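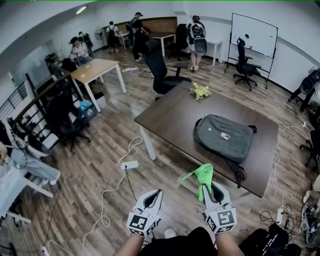 Photo: Flustdale Notebook

Politis Laundry is opening its doors again, and if you live on the east side of Flustdale without a washer of your own you've probably heard already, and possibly yelled a little. I did. I was in the checkout line at the grocery store when my neighbor texted me, and the woman ahead of me turned and asked if I was all right.

The laundromat on Drisell Street has been dark for four months. It closed in March after a water main let go under the sidewalk and sent brown water up through the floor drains. The city fixed the pipe quickly enough, but the floor had to come up, and then the wiring along the back wall didn't pass inspection, and the date on the sign in the window kept getting crossed out. First it was "back in two weeks." Then it was "back soon." By the end of May the sign was gone and a lot of us figured that was that.

Well, the owners put up a new one this week. The inspection came through, the water is on, and they plan to open before the end of July. Hours will be 6 a.m. to 10 p.m., with the last wash at 8:30. That's an hour later than before, which I'm thrilled about as a person who never once made the old cutoff without running.

If you've never depended on a laundromat, let me tell you what four months without one looks like. The next closest place is in Rekbridge, and it's 40 minutes each way on the bus, when the bus comes. You bring what you can carry. You don't bring the comforter. I washed an awful lot of shirts in my bathtub this spring (do not recommend, my knees are still mad at me) and hung them over every chair I own. My building has hookups in the basement but no machines, and the landlord's answer on that has been "we're looking into it" for as long as I've lived there.

The families upstairs from me took turns driving each other over on the weekends. One of them had a newborn, so you can imagine the loads. The church on the corner let people use its one washer in the evenings, and there was a sign-up sheet taped to the door that filled up the minute it was posted.

There was a petition too. It went around in April asking the city to pay for a shuttle to Rekbridge while the work went on, and it got 1000 signatures, mine included. The shuttle never happened. The city said the repair would be over before it could hire a driver, and that was back when everybody still believed the two-weeks sign. I'd still like to see a better plan for next time, but I'll save that for another column. 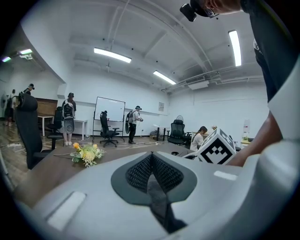 A reader from the Drisell Street apartments wrote to me after I first mentioned the reopening, and she wasn't celebrating quite yet. She wanted to know what it was going to cost. Before the flood a regular wash was the cheapest in the county, she said, and she had heard that new machines always mean new prices. She also asked whether the place would still take quarters, "and don't tell me I need an app to wash my socks."

Good questions, so I called and asked. The price of a regular wash is going up by a quarter. Dryers stay the same. The big front loaders by the window, the ones that can handle a comforter, go up by 50 cents. I was told the increase covers part of the new floor and would have been higher if the insurance hadn't finally paid its share.

As for the socks, no app required! The machines will take quarters just as they always have, and the change machine is coming back too. You'll be able to tap a card on the new washers if you want to, but the older ones are coins only. There are 12 new washers going in along the left side. The dryers survived the flood just fine, being stacked up off the floor, and they've been cleaned out and checked.

I also asked about wash-and-fold. It's coming back, only not right away. They lost both of the people who used to run that counter (you can't expect anyone to wait four months for a paycheck) and they're hiring now. If you're interested, there's a form taped inside the door, and you can slide it under when it's filled out. Mornings are what they need most.

A couple of smaller things I picked up on that call. The folding tables are new, and a bit higher than the old ones - tall people rejoice. The bench outside is staying. The vending machine is not, at least for now, so bring your own snacks. And the bulletin board will be back up by the door, with room for lost cat flyers and guitar lessons and whatever else you've got.

One more thing that affects people who don't wash a single sock there: the sidewalk. The stretch in front of the laundromat has had orange fencing around it since the pipe broke, and everyone with a stroller has been rolling out into the street to get by. The city says the fence comes down once the last section of concrete is poured, and that should be done before opening day. I walked by this morning and the old section had been broken up and hauled off, so I'm choosing to be hopeful.
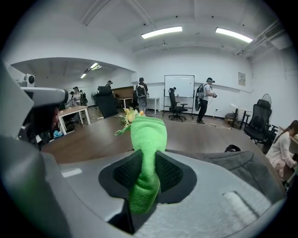

Last updated: 4:40 p.m.

I've added the following after hearing back from the city this afternoon. The parking spaces directly in front of the laundromat will stay closed through the first week, so if you're driving over with a full load, use the side lot. It's free for two hours. The entrance on that side doesn't have a step, and the owners tell me they'll prop that door open during the day.

The bus stop has also moved. While the concrete was out, the Rekbridge bus was picking up at the far end of the block, and it'll keep doing that through the end of the summer. There's a paper notice on the old pole, but it's small and it's faded, and I watched two people wait beside it this morning before the driver waved them down the block.

Opening day will have free drying from 6 a.m. until noon. You still pay for the wash. They expect it to be packed, and they're asking people to stick to two machines each until the line dies down. I'll be there with the comforter. It's been in a garbage bag in my closet since March, and I'm not looking forward to opening it.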